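Zanov
Textiles para mesa y cocina
Inicio > Cocina > Paños y telas > Colección Flovomeck

Paño Flovomeck «Cítricos»
Estampado de rodajas sobre fondo verde agua

Disponible. Sale del almacén en 2 días laborables.

Elija medida:
Paño de cocina
Camino de mesa
Mantel pequeño
Tela por metros

Hay dos clases de personas: las que tienen un paño de cocina bueno y no dejan que lo toque nadie, y las que se secan las manos en el pantalón. El Flovomeck está pensado para que las segundas se pasen al bando de las primeras sin perder del todo la dignidad. Es un paño alegre, absorbe lo que tiene que absorber y aguanta la lavadora con una resignación que ya quisiéramos para nosotros los lunes por la mañana, o cualquier mañana, puestos a pedir.

El dibujo lo firma Kirsten Hjaltested, que nos mandó la primera versión en marzo con una nota que decía «demasiadas naranjas, quitad las que queráis». No quitamos ninguna. Después nos mandó otra con limones y una tercera con pepinos, que guardamos en un cajón por respeto.
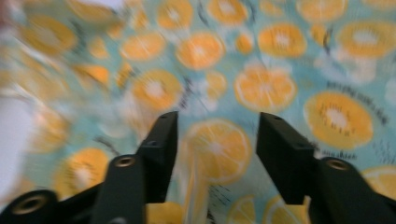 Flovomeck «Cítricos», rodajas naranjas sobre aguamarina pálido.

El color del fondo ha dado pie a más correos de los que nos gustaría. En la etiqueta pone «verde agua», en la factura «aguamarina» y en el almacén lo llaman «el de las naranjas», con lo que se ahorran la discusión. El tono cambia bastante según la bombilla: con luz cálida tira a menta y con la de la ventana se va hacia el azul. Si necesita que combine al milímetro con los azulejos, pida una muestra antes. Las muestras son pequeñas y gratuitas, y una por persona, por favor, que ya hubo quien se hizo una colcha.

Tejido
Algodón cien por cien, ligamento sencillo, 280 gramos por metro cuadrado en el mantel y en la tela por metros. El paño de cocina lleva el mismo algodón, con un lavado previo de fábrica para que seque desde el primer día y no se dedique a pasear el agua de un lado al otro del plato. Quien haya estrenado un paño recién comprado sabe de qué hablamos.

El estampado va por una sola cara. Por el revés las rodajas se adivinan, más pálidas, como fruta vista a través de una bolsa. Nos han preguntado si se puede usar del revés. Se puede. Tampoco vamos a ir a su casa a comprobarlo.

Dobladillos
Doble vuelta y esquinas en inglete, cosidas con hilo de poliéster del color del fondo. La cinta para colgarlo está en una esquina y no en el centro del lado corto. Fue una decisión muy debatida. Ganó la esquina porque así el paño cae en pico y ocupa menos gancho, y quien prefiera el centro encontrará consuelo en el modelo Flollasier, que además es gris y no discute con nadie.

Cómo lavarlo
Antes del primer uso, un lavado en frío y solo. El tinte es estable, pero las camisas blancas tienen mala suerte.

Después, a 40 grados con colores parecidos. Aguanta los 60 de vez en cuando, por ejemplo tras un accidente con remolacha.

Nada de suavizante. Deja el paño muy mimoso y completamente inútil: la fibra se cubre de una película y ya no bebe.

Lejía, tampoco. Las rodajas se quedan en rodajas de nabo.

Sacúdalo bien al sacarlo de la lavadora, cogido por una esquina, y tiéndalo estirado. Con eso se ahorra casi toda la plancha. Si aun así quiere planchar, hágalo por el revés y con vapor.

La secadora encoge. Lo contamos en las medidas: el algodón pierde un poco en los primeros lavados y cortamos con margen, pero el margen no cubre un ciclo intensivo con toallas.

Manchas frecuentes
Aceite: unas gotas de lavavajillas sobre la mancha seca, un cuarto de hora y al tambor.
Café y té: agua fría enseguida. Si ha pasado la noche, agua fría y paciencia.
Cúrcuma: le acompañamos en el sentimiento. El sol ayuda algo. En este estampado, al menos, cabe la posibilidad de que parezca otra rodaja.
Zumo de naranja: sería el colmo, pero sale con agua tibia.

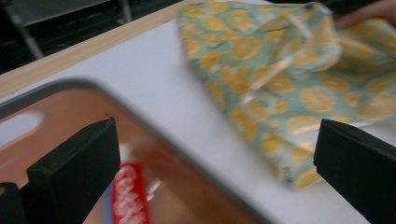
Tela por metros
Se vende en rollo y se corta a medida, desde medio metro. Si pide varios metros, van en una sola pieza. El dibujo no tiene arriba ni abajo, de modo que puede cortar en el sentido que le convenga y aprovechar los retales, cosa que con los estampados de gallinas es imposible sin dejar a alguna cabeza abajo.

Sirve para cojines de cocina, delantales, bolsas de pan y cortinas cortas. Para tapizar sillas se queda justa: vestirlas, las viste, pero un gato mediano la deshace en una tarde. Del rollo actual quedan 300 metros. El siguiente puede traer una variación leve de tono, así que si está con un proyecto grande le conviene pedirlo todo junto.

Lo que cuentan quienes lo tienen
«Mi suegra preguntó dónde lo había comprado. En once años no me había preguntado nada.»
«Bonito y seca bien. Le quito una estrella porque mi marido ahora lo llama "el bueno" y sigue usando el viejo.»
«Más claro de lo que esperaba. Me he acostumbrado.»
«Pedí dos caminos de mesa y llegaron dos caminos de mesa. Correcto.»

Preguntas
¿Destiñe?
Puede soltar algo de color en el primer lavado. Luego se calma.

¿Sirve para secar copas?
Sirve, a partir del tercer o cuarto lavado. Antes deja alguna pelusa. Para cristal fino tenemos el paño Xiong, de lino, que es más caro y lo sabe.

¿Hay servilletas a juego?
De momento no. Con medio metro de tela y una tarde tonta se las hace usted.

¿Se puede devolver la tela cortada?
No, salvo que venga con defecto. Los paños y manteles sin lavar, sí. Los lavados los reconocemos por el olor, y los hay que vienen oliendo a cocido.

Envío y paquetes
El paño suelto viaja doblado en un sobre de papel. Los pedidos de 12 paños o más van en caja y llevan precio de hostelería, que se aplica solo en el carrito. La tela por metros se envía doblada hasta tres metros y enrollada a partir de ahí. Llegará con marcas de doblez. Se van con el primer lavado, o con la plancha, o con el tiempo si no es usted de los que miran.

También en la colección Flovomeck
Delantal con bolsillo
Manopla de horno (par)
Funda para tabla de planchar
Bolsa de pan, dos tamaños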